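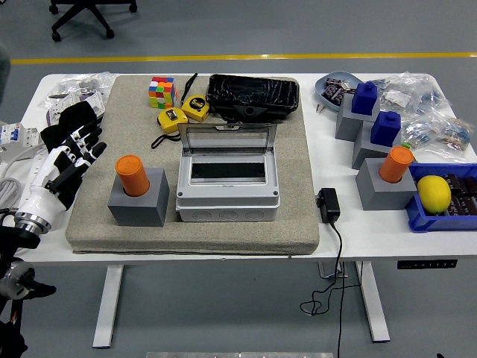
Figure 3. The demonstration desk during the public open day, with the robot's hand reaching toward the pad. The enclosure box with the propped lid is at the center; the two tape measures lie behind it.

4.2 Open-day sessions

The Prarna setup had until then been run only by people who wanted it to succeed. On November 17, 2018, the lab at Brurkumby opened its doors to visitors, and we used the day to see how the system coped with requests from people who had no such loyalty. Visitors stood behind a taped line on the far side of the control station and named an object for the robot to pick up. Gemma Colombo ran the arm. Khoa Trương kept the log, and also kept the younger visitors on their side of the tape, a task for which our protocol had made no provision.

We had planned for 18 requests. We received 57, of which 50 named something within reach. The remaining seven included the ceiling, the second author, and lunch.

The choice of objects did not follow our expectations. The desk had been stocked with the materials of our insertion study: orange cylinders in gray holders, knobbed blue blocks, an enclosure box, and bags of small electrical parts. We considered these interesting. Visitors asked for the Rubik's cube, and after that for the lemon in the blue tray at the far right of the desk (Figure 3). The enclosure box, on which we had spent most of March, was requested once, by Renato Manalo, who works in the next building and was being kind.

Of the 50 reachable requests, 15 ended in a failed grasp. Most of these involved the bagged components. The clear plastic gave the Gulta depth sensor little to work with, and the planner tended to close the fingers a short distance above the bag - a gesture several visitors took for politeness. The tape measures did better than in our closed trials, although the lanyard strap on one of them was twice picked up in place of the thing it was attached to. We scored both as failures. The visitors, who applauded, evidently used a different criterion.

Two changes followed. The grasp planner now checks for trailing straps before committing to an approach, and the request form lists the objects by name. The lemon has been kept in the object set for the sessions described in Section 4.3.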